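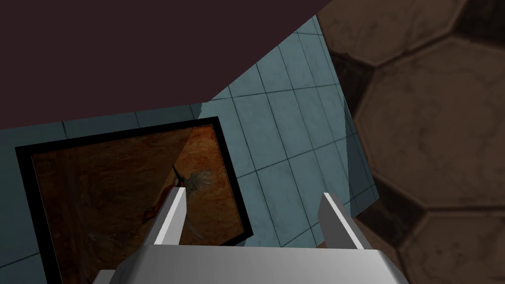 Illustration: Budden

I've been tiling my own bathroom since October and I'm still not finished - my knees would like a word. The man at Prunditz sold me six boxes and swore I'd have plenty left over. I ran out behind the loo!

Grout is the bit I've come to love, though. I mix it in an old ice cream tub, go for a thicker paste than the packet says, and do about 3 rows before stopping for tea (and a biscuit, always). Next up is the shower corner, which I've been dodging for 4 weeks.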